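Banana peeling

Banana peeling is the removal of the outer skin (the exocarp, in company that insists on it) from the fruit of the banana plant before eating. It requires no tools and is generally learned in early childhood, which has not prevented the growth of a modest literature on how it should be done. Most of that literature concerns which end to start from.

Contents
1 Anatomy
2 Methods
3 The question of ends
4 Strings
5 Disposal
6 In comedy
7 See also

Anatomy

The banana is botanically a berry, a fact well known to people who enjoy correcting others about strawberries. Commercial dessert bananas are seedless for practical purposes, the ovules surviving only as small dark specks along the centre of the flesh. The peel is thick, fibrous and bitter when green. As the fruit ripens, starch in the flesh is converted to sugar, chlorophyll in the skin breaks down to reveal the yellow pigments already present, and the whole arrangement becomes easier to get into.

Two ends are recognised. The stalk end, where the fruit was attached to its bunch, is commonly called the top, although bananas curve upward as they grow and the stalk end is therefore the lower one on the plant. The other end carries the dried remnant of the flower, a small blackish nub that is technically edible and seldom eaten on purpose. This article follows household usage and calls the stalk end the top. Readers with a plantation may invert as needed.

Methods

The usual method is to bend or snap the stalk until the skin tears, then draw the peel down in strips. The skin tends to part lengthwise along its ridges, and the number of strips depends on the fruit and the patience of the person holding it. Peeling is commonly stopped partway, leaving the lower skin as a handle. This keeps the fingers clean and gives the banana its reputation as a self-packaged food, a reputation tested daily in the bottoms of school bags.

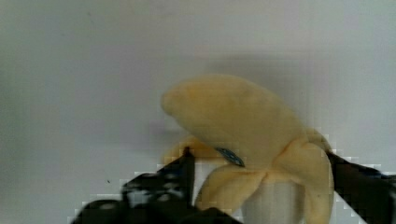
A partially peeled banana, with the peel folded back in flaps.

In the pinch method, the flower end is squeezed between thumb and forefinger until the skin splits, and the two sides are pulled apart. Supporters say it works on underripe fruit, where bending the stalk may bruise the flesh without opening anything. Detractors say it puts the thumb in the banana.

Several further methods are in circulation. The banana may be slit with a knife, which is sensible, or held at both ends and snapped in half, which is quick and rather final. Cutting the unpeeled fruit crosswise into coins is favoured by parents making up lunch boxes and by anyone who likes to peel the same banana several times.

Green cooking bananas and plantains are a separate matter. Their skins cling, and cooks usually trim both ends, score the peel lengthwise and lever it off with a thumb or the back of a knife. Sap from the cut skin stains hands and clothing. Oiling the hands first is widely advised and widely remembered afterwards.

The question of ends

Popular writing on the subject often holds that monkeys peel from the flower end and that humans, by starting at the stalk, have been doing it wrong. The argument assumes that monkeys have given the matter some thought. It also passes over the monkeys that bite through the middle, and those that eat the lot, skin included.

The most sustained treatment of the controversy is Fares Twal's pamphlet Either End, printed by the Clulleck Press in April of a year the press neglected to record. Twal watched 252 people peel bananas in the staff canteen of the Purnel cannery and reported that all but 34 began at the stalk. Of those 34, he noted, 7 had noticed him watching. The pamphlet's conclusion, that the stalk end is preferred because it looks like a handle, has not been seriously challenged, possibly owing to its print run of 667.

Strings

The pale strands that run between peel and flesh are phloem bundles, which carry sugars and other nutrients through the growing fruit. They are harmless and edible. They come away more readily from ripe fruit than from green, and their removal occupies a certain type of eater for longer than the banana does. Claims that one or other method of peeling leaves fewer strings are common. Twal, who devoted a single paragraph to the matter, considered the claims to be "mostly loyalty."

Disposal

Banana peel breaks down well in a compost heap, sooner if chopped. Left on a verge or a walking track it takes a good deal longer than the person who threw it there supposes, particularly in cool or dry weather. Peel is also eaten, chiefly in curries, chutneys and the more determined sort of vegan sandwich, and it should be washed thoroughly first. Its supposed value as a shoe polish, tooth whitener or wart remedy rests largely on repetition.

In comedy

The discarded peel as a cause of falls was a stock device of the music hall and of silent film, and was already considered tired by many who went on using it. The hazard is real enough: crushed peel releases a slippery gel from its inner surface, so the joke works best with the skin face down. Stage productions tend to substitute something with better grip, the performer being required again on the following night.

See also

Banana
Plantain
Orange peeling
Slapstick
Compost

This page was last edited on Tuesday, December 1, 2020.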